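Proder Silver Care Notes: README

What is in this collection

Proder holds 518 written claims about cleaning, polishing and storing silver jewelry, copied out of care cards, shop pages and package inserts. Each row has the claim, the kind of source, the metal it was made about, and a verdict from our readers. Please read the limits before you quote any of it. A lot of silver advice gets copied from one shop to the next, and ten pages saying the same thing may well be one page that got around.

Files

claims.csv: one row per claim
sources.csv: source type and date collected
verdicts.csv: reader verdicts, joined on claim_id

Verdicts

Analyn Belmonte and Femi Obi read every row on their own and marked it supported, doubtful or no basis. Of the 518, they gave the same mark on 465. Rosemarie Schmieder settled the rest, and her notes are in the column called third_reader. I would not read too much into the agreement. Both of them learned at the same bench in Ketby and were taught the same things, some of which are in this file as doubtful.

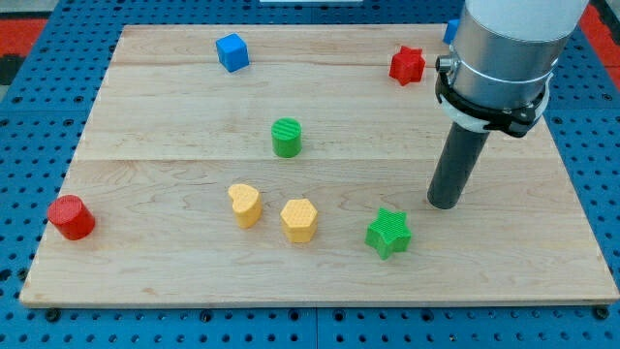

Colored plastic blocks on a pale wooden board.

Known problems

"Tarnish-free" appears all over the claims and almost never comes with a length of time. We left the wording alone. If a seller can't say how long, treat it as decoration.

Baking soda and foil rows are marked doubtful when the source fails to mention stones, glue or darkened finishes. The method does lift tarnish from plain silver. It can also strip a finish the maker put there on purpose, and few sources bother to say so.

Toothpaste rows are marked no basis as a safe cleaner. We still get mail about this. It is an abrasive. Lejla Kadrić tried it on 15 scrap pieces and her notes on the scratches are in the comments column, but that was one person with one tube, so don't call it a study.

Plated pieces are mixed in with sterling wherever the source only wrote "silver." Filter on metal_stated before comparing anything.

Version 2

Corrected the metal column for rows taken from the Clirico inserts. Dropped duplicates first reported in February by Chibuzor Ogunleye. The Ogundipe storage bag claims are back in, still marked doubtful until somebody sends us a test we can read.

Last updated 2025-09-12. Corrections are welcome if they come with a source, and a blog post quoting this file does not count as one.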